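**FOR RELEASE: September**

# Tenants' Group Questions Fliltari "Fresh Basket" Savings Claim

A Trerville tenants' group says the numbers don't add up, and asks for the receipts

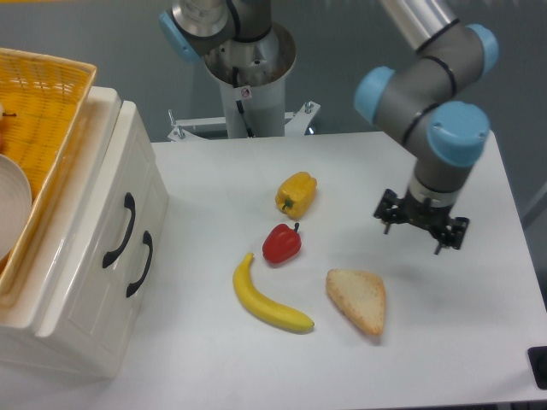
## What was promised

TRERVILLE: The Roy Street Tenants' Association today called on the grocery delivery company Fliltari to show how it arrived at the savings figure printed on the flyers now turning up in mailboxes across Trerville and Kornanmont.

The flyer says a typical household will save "up to $2,096 a year" by signing up for the Fresh Basket plan, a weekly box of produce and bread. The association has read the flyer several times, including the small type on the back, and still can't find out what a typical household is, what it buys, or where it was shopping before.

"Up to" is doing a lot of work in that sentence. A household that saves a dollar has also saved up to $2,096.

## What we asked

We wrote to Fliltari in June with a short list of questions. We wanted to know:

- which stores the prices were compared with, and in which month
- whether the delivery charge was counted
- whether the comparison used sale prices or shelf prices
- what happens to the price of the box after the opening offer runs out

The reply thanked us for our interest in healthy eating. It came with a coupon. We wrote again in July and were told that the method behind the figure is "proprietary."

We don't see how adding up the cost of groceries can be proprietary. Most of our members do it every week on the back of an envelope.

## What we found on our own

In August, 40 member households agreed to keep their grocery receipts for the month and compare them with what the same items would have cost through Fresh Basket. This was not a scientific study and we don't claim it was. People lost receipts. One household went away for part of the month, and another bought almost nothing but baby formula, which the plan doesn't carry.

Even so, the results were a long way from the flyer. Of the households that took part, 2 would have come out ahead over the month, and both of them live on the far side of the rail line, where the only store in walking distance is a gas station. The rest would have paid the same or more once the delivery charge went in.

Several members also pointed out that the box can't be changed less than a week before it ships. If you already have bananas, you are getting bananas. Food that goes in the trash should count against the savings, and as far as we can tell it doesn't.

## The town's part in this

Our larger concern is with the Town of Trerville, which is considering a deal to promote Fresh Basket in its fall newsletter and to give the company free use of the parking lot behind the Roy Street library as a pickup point. The draft agreement repeats the $2,096 figure word for word. We can find no sign that any town office checked it.

The draft also says the plan will "reach 2,000 residents in its first year." Reach is not defined. It could mean residents who sign up, residents who stay signed up, or residents who get a flyer. If it's the last of these, the goal has probably been met already and the town can save itself the trouble.

We have been here before. The discount heating program was going to cut everyone's winter bills, and the newsletter said so on its front page. The correction, when it came, ran next to the leaf pickup schedule.

## What we want

The association is not against grocery delivery. Some of our older members rely on it, and a fair service at a fair price would be welcome in the parts of town that lost their supermarket. We are asking for the following before any agreement is signed:

1. Fliltari publishes the full list of items and prices behind its savings claim.
2. The town compares those prices with local stores itself, and posts the results.
3. The newsletter leaves out any dollar figure that hasn't been checked.
4. The contract states the price of the box after the opening offer ends.

Residents who have used Fresh Basket, in Trerville or in Kornanmont, are invited to share their bills with us, good or bad. Names and addresses can be blacked out. Copies may be left in the association's mail slot at the Roy Street community room before 6 p.m.

The association's August price comparison, including the gaps in it, is available on request.

**Media contact:** Roy Street Tenants' Association, Trerville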